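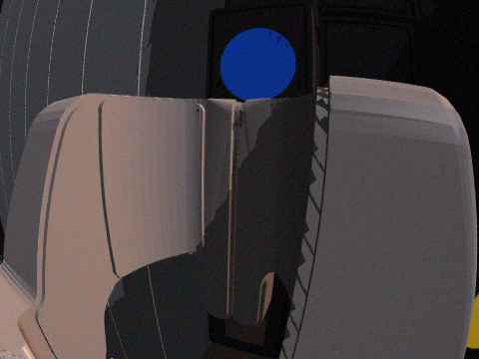
Benero Roadside Complaints

README for the text collection, release 2

Last updated: 21 Nov 2023

What is in the collection

The collection contains 1670 short letters and web-form messages which residents of the Lundska district sent to their local council. All of them are about roadside land: ditches that are not cleared, hedges that grow over the footpath, weeds coming from a public verge into a private garden, and who must pay for it. The messages are in English or were translated to English before we received them.

We prepared the collection for people who study how residents and councils write to each other. It can also be used for sorting messages by topic, and we used it in this way ourselves.

Files

messages.csv has one message per line. The columns are id, topic, road_type, message, reply and status. The file is encoded in UTF-8 and the separator is a semicolon, so please set this before you open it in a spreadsheet program.

topics.txt explains the topic codes. The code VERGE is used when the resident speaks about grass or weeds, and DITCH when the subject is water. If a message speaks about both, it has the code of what the resident asks the council to do first.

removed.txt has the id numbers of messages which were in release 1 and are not here anymore.

How the messages were collected

The council office exported the messages from its old system, Rullora. The export did not keep line breaks, so long letters look like one paragraph. We did not try to repair this. Replies longer than 1000 characters were shortened by the same export, and such replies end with three dots. The full text of them is not available to us.

Names of residents, house numbers and telephone numbers were replaced by marks in square brackets. Names of roads were kept only if the road is longer than the village it belongs to. In other cases you will find [ROAD].

Topics and status

Each message was read by 2 people who did not see each other's codes. When they did not agree, Kamil Štěpánek made the decision. The most difficult cases were land that the council owns but a farmer mows, and the two readers had different habits there. Please be careful if you compare VERGE and FARM.

The column status has the value open, answered or closed. "Closed" only means that the office closed the message in Rullora. It does not tell you that the hedge was cut. In several messages the resident complains exactly about this.

Known problems

The summer is represented more strongly than the winter. In July the office also entered phone calls by hand, and these records are written by the clerk, not by the resident. They usually start with "Caller states".

Some residents sent the same letter again after they received no answer. We kept the repeated letters, but the reply may be attached to any of them.

The spelling of the residents was not corrected.

Changes from release 1

The column road_type is new. The topic code TREE was divided into TREE and HEDGE. Messages about the Eglītis quarry road were removed, as they belong to a different council.

Use and contact

You may use the collection for research and teaching. Please do not try to find out who wrote a message. If you find a name that we forgot to replace, write to Kamil Štěpánek with the id of the message, and do not copy the name into your email.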